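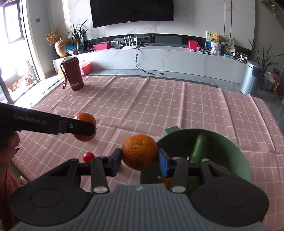

Pince à main Disik : conseils d'emploi en cuisine

La Disik est une pince manuelle à deux doigts parallèles, proposée en location par Hapeta aux ateliers qui préparent des séquences de tri pour un bras automatisé. Remarques relevées en août, sur fruits et légumes.

Prise. Saisir les agrumes par leur plus grand diamètre, patins à mi-hauteur. Fermer jusqu'au contact, puis arrêter : une pression supplémentaire marque la peau. Pour une tomate cerise, approcher les deux doigts ouverts au ras de la nappe et fermer lentement.

Dépose. Descendre le fruit dans le saladier avant d'ouvrir. Le concombre se place en premier, en diagonale - les pièces rondes se calent ensuite contre lui.

Nappe. Un pli suffit à faire rouler les petites pièces. Tendre le tissu, ou le fixer avec 4 pinces de bureau.

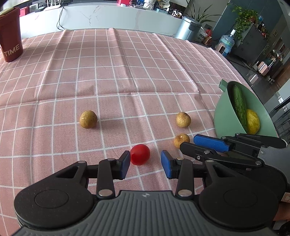 Comment nettoyer les patins après usage ?
Avec un chiffon humide et une goutte de liquide vaisselle, puis séchage à l'air pendant 60 minutes. L'alcool est à éviter, il durcit le caoutchouc.

Entretien. Contrôler le jeu des axes toutes les 200 prises. Les patins de rechange portent la référence 2204. Ludmila Trnka, de l'atelier Larar, déconseille d'huiler les articulations : le lubrifiant finit sur les aliments.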